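路跑赛事管理 讲义八
计时:从发令到成绩公布

本讲接上一讲的起终点布置。上课前请先看完Jarnora半程马拉松的赛后报告,讨论部分要用到里面的分段数据。报告由Kazue Sakamoto整理,附录B的表头有一处错误,“关门时间”一列应为“收容车出发时间”。

一、两种时间

枪时:从发令开始,到选手躯干到达终点线为止。
净时:从选手越过起点线开始,到越过终点线为止。

两者之差就是选手在起点前排队等候和走到起点线的时间。参赛人数少、起点宽,差值很小;人数多、起点窄,后排选手的差值可以达到好几分钟。Jarnora那次有1776人起跑,道路只有一侧可用,最后一区的选手越过起点线时,第一区已经跑出去很远。

名次按哪一种时间排,由竞赛规程写明。常见做法是总名次前若干名按枪时,年龄组按净时。规程如果没有写,赛后一定会有争议。Jarnora的规程在第一版里只写了“以芯片成绩为准”,这句话两种时间都能解释,后来改了。作业里请不要再用这种写法。

二、芯片与地毯

目前路跑多用一次性的无源标签,贴在号码布背面或系在鞋上。标签本身没有电池,进入天线的读取范围后才应答,读写器记下编号和时刻。一块地毯下面通常有多组天线,同一枚标签在通过时会被读到多次,软件再按规则从中取一条作为过线时刻。取第一条、最后一条还是信号最强的一条,各家的设置不同,起点和终点也可以不同。

需要记住的几点:
人体会吸收信号,号码布贴在背后或者被外套盖住,读取率会下降。
标签折叠以后天线可能断裂,发放时要提醒选手不要折。
金属井盖和护栏会改变读取范围,选点时要在现场走一遍。
选手在起点附近热身、合影,会产生多余的读数,所以发令前应保持线后有一段空地。
终点后面如果马上设领水处,人停在天线附近,也会反复被读。

主用地毯之外应有一组备用,两组由不同的读写器和不同的电源供电。备用地毯放在主用之后几米。两组都没有读到的选手,靠录像和人工记录补。
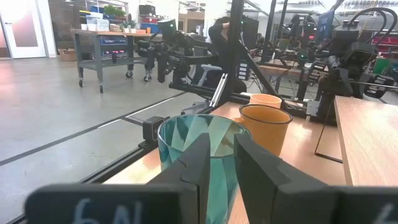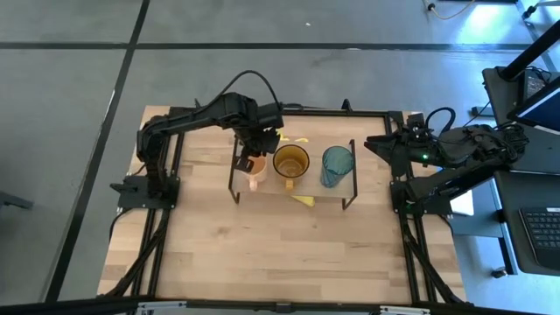
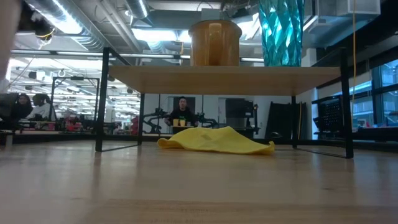
选手戴错了别人的号码布,系统会自动发现吗?

系统只认标签编号,会把成绩记在号码布登记人的名下。能发现的途径有分段成绩异常、终点照片与报名资料不符,以及本人或他人申诉。确认之后按规程处理,通常是两个号码的成绩都取消。

三、时钟同步

所有读写器、终点大钟和录像设备应使用同一个时间基准。开赛前完成对时,之后任何人不再手动调整。发令时刻至少用两种方法记录,例如发令按钮信号加手持秒表,秒表由专人掌握,发令后不停表,一直走到最后一名选手到达。

如果发令按钮没有触发,以手持秒表和起点录像推算发令时刻,由裁判长签字确认后录入。不允许从第一名选手过起点线的时刻倒推,因为第一排的站位每次都不一样。

Iwasaki站在附录A中是一个反例。该点读写器重启后时钟慢了16秒,现场没有察觉,直到Masanobu Ikeda核对分段配速时才看出来:几乎每名选手在这一段都突然变快,下一段又突然变慢。单个选手出现这种情况可以用跑法解释,全体同时出现就应当先查时钟。修正方法是对该点全部读数统一加上差值,并在成绩说明中注明。重启之前的读数不能跟着加。

四、分段点

分段点有两个用途,给选手看配速,以及核查是否跑完全程。从核查的角度看,折返点必须设,容易抄近路的地方也要设。Idov桥下那个折返点在图纸上看不出问题,到了现场才知道中间隔离带可以直接跨过去。

选手缺少某一个分段点的读数,不等于没有经过。先看前后两段合起来的配速是否合理,再看该点的录像。两项都说不清楚的,列入待查名单,不要直接取消成绩。

五、成绩处理流程

1. 导入各点原始数据,保留一份不动的副本。
2. 剔除发令前的读数和工作人员测试标签。
3. 生成初步名次,人工核对各组前8名,对照终点录像。
4. 列出有起点无终点、有终点无起点两类名单,分别处理。
5. 公布初步成绩,同时写明申诉截止时间。
6. 申诉处理完毕,裁判长签字,公布正式成绩。

有终点无起点的选手,没有净时可算。多数赛事用枪时代替,少数按所在分区的平均差值估算。估算出来的成绩不应进入获奖名次。

现场播报用的成绩是未经核对的,主持人手里的名单上应当印有“初步”字样。颁奖若安排在终点关闭之前,按净时排名的组别要等,后排出发的选手有可能后到而净时更短。Emiliano Maldonado担任主持时的做法是先颁枪时名次,年龄组放到最后,可以参考。

六、申诉

申诉以书面形式提出,写明号码、涉及的点位和主张的时间。选手自己的手表记录可以作为线索,不能单独作为依据,手表的起止由本人按下,卫星测距也有误差。处理人应调出原始读数、备用读数和录像三份材料,缺一份就在记录上写缺一份。

答复中只说明查到了什么、适用规程哪一条。不要在答复里讨论其他选手的成绩。

课堂讨论(20分钟)

每组领一份Zevov接力赛的原始数据。这份数据里有一支队伍的第三棒和第四棒标签装反了,另有一个交接区的备用读写器没有开机。找出队伍编号,写出应公布的成绩,并说明依据的是哪几条读数。接力赛的交接区要按棒次分别登记标签,格式见Sadao Sakai编的登记表,第二页右栏。

作业

为一场两侧道路均可使用、起终点不在同一处的十公里赛写计时方案,内容包括点位图、设备清单、对时步骤和规程中关于名次依据的条文。起终点分开时,发令信号如何传到终点,需要单独写一段。方案交给Kiri Treloar,纸质版放在资料室门口的格子里,九月底前交。

下一讲:饮水站与医疗点的间距。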